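ok so we're leaving the apartment in April and I have thoughts about moving. thread I guess

1/ start with the kitchen. everyone says do it last. wrong, it took me 3 evenings and I own like four pots

2/ bowls go in on their edge, never stacked flat. my aunt Mwanaisha taught me this and she has moved more than anyone I know

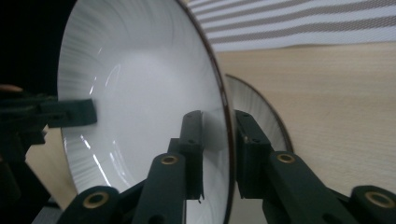
white bowls, brown rim, on their edge

3/ movers. Rusmont wanted a deposit before they'd even give me a time. Lemaire picked up the phone, quoted 121 for the van plus up to 30 extra for stairs. went with Lemaire

4/ free boxes - ask the grocery store early in the morning, before they crush them. banana boxes have handles!! but also a hole in the bottom so put cardboard in frist

5/ label the SIDE of the box. not the top. you will stack them and then you can't read anyting 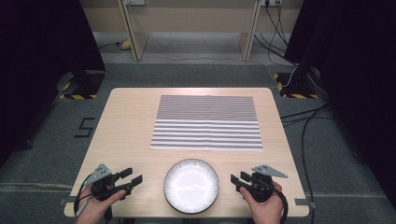 6/ change your address with the bank before you go, not after. I did it after last time and my card went to the old place for weeks

7/ Nyokabi is taking the couch. 100 bucks and she carries it. best deal of my life

8/ still no idea what to do with the plants. send help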